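Monday, bench 2

Stemlow trial kit, second go. Rasa Sepp on the log, me on the console. Zatent wants a yes/no on the license before the eval runs out, so mostly trying the suturing module today and leaving the rest.

Kit came up clean after the update. Instrument check passed, both arms. Their setup guide still says to load the Fiscombe profile first, which is wrong for our drivers, use the Uibo one. Wrote this on the lid of the case too.

Handover tuning: dropped grip force setting from 1000 to 745 on both sides. At 1000 the jaws close with a snap. 745 feels ok at the console, want Rasa to try it before we call it.

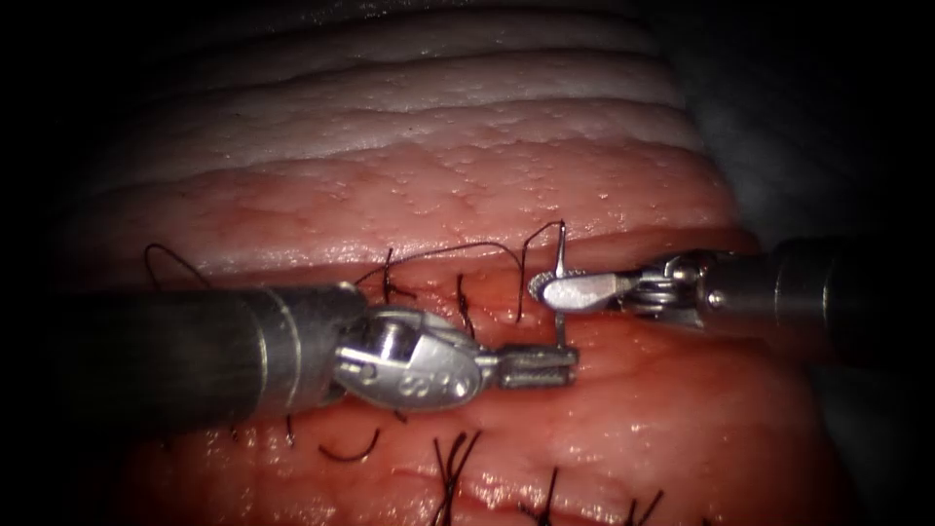

Needle in right jaws, left closed and empty. Thread looped over the wound.

Motion scaling left at default. Tried the "assist" mode they keep pushing in the emails. Does ok on the approach, then gets fussy about wrist angle and beeps. Turned the beep off (Settings > Audio, not under Alerts where you'd expect it). Rasa thinks assist is worth having for new people, I'm not sold. Ask what it costs without it.

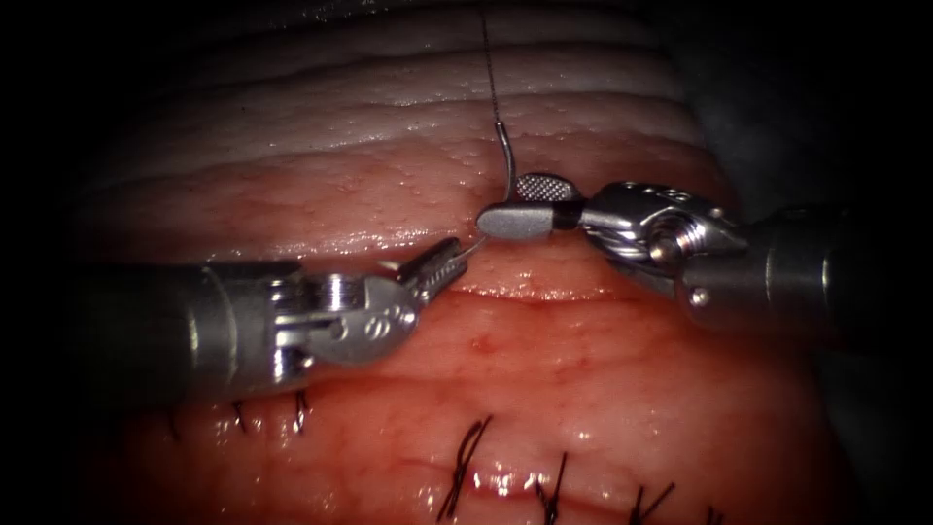
Passing the needle across is where most of my time goes. Tips get very close together and the software has a keep-out margin that I can't find a number for anywhere in the manual. Emailed support 2:40 pm, auto reply, ticket 159. Last ticket took them all week so not holding my breath.

Thread managment is still all on the operator. Nothing in the kit helps with slack, and the brochure sort of implies it does. Bring up on the call.
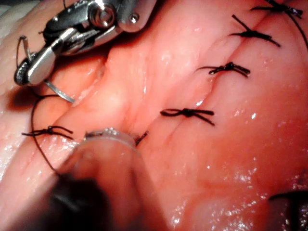

The wrist camera feed is better than I expected for looking at knots and tails. Focus is set for the tissue, so anything right up near the lens goes to mush. Would pay for this part on its own if they'd split it out. Probaly won't.

To do:
- Rasa to repeat handover at 745
- export logs before the eval key expires
- ask Zatent re keep-out margin, price w/o assist, camera as separate item
- more tissue pads, black thread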